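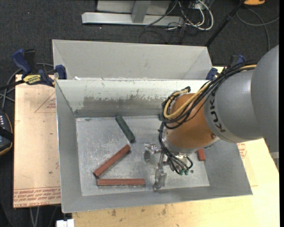

Facilities and Stores Forum > Containers and Bins > Scuffing on gray metal bins: repaint or leave?

stores_desk_north
Our department is reviewing its policy on open gray metal bins used for elongated blocks in mixed colors. The floors of these bins become scuffed within a season, and the present guidance from the Nodier site is that any bin with visible marking on the floor is to be withdrawn and repainted. We hold 40 bins of the Flakard pattern. I would be grateful for the views of members who have dealt with the same question.

Baxter_Stores
We discontinued repainting in October. Paint on the floor of a bin does not last under blocks that are set down at all angles, and the flakes were then found on the blocks themselves. Our written procedure now reads: "Scuffing of the floor is acceptable. Dents, raised edges and loose metal are not." Inspection takes place at 5 p.m., when the bins are emptied.

quality_lane2
I must respectfully disagree with the previous reply. A heavily marked floor makes it difficult to see small debris, and a dark green block is harder to pick out against dull metal than a brick-red one. At our site the appearance of the bin forms part of the audit. We repaint twice a year and consider the expense justified.

Baxter_Stores
The point about debris is accepted. It is, however, a matter of cleaning. A bin that is wiped at each change of color will pass inspection whether or not the floor is marked. With regard to green blocks, we have received no complaint from staff.

novon_supply_office
May I ask whether either site has considered a removable liner? Novon uses a thin rubber sheet cut to the size of the floor. The cost for the full set was 920 dollars, including cutting. The sheets are lifted out and washed.

quality_lane2
Liners were tried here and withdrawn. The corners curled, and the ends of the blocks caught beneath them — particularly where a block had come to rest close to a wall.

novon_supply_office
Ours are fixed at the corners with flat clips. I acknowledge that this adds to the time required for washing.

stores_desk_north
I thank members for their replies. We shall suspend repainting for 2 months and place liners with corner clips in 5 bins for comparison. The remainder will be wiped at each change of color, in accordance with the Baxter procedure. Could Baxter_Stores kindly state which cleaner is approved for bare metal?

Baxter_Stores
Warm water and a mild dish soap, followed by a dry cloth. Abrasive pads are not permitted.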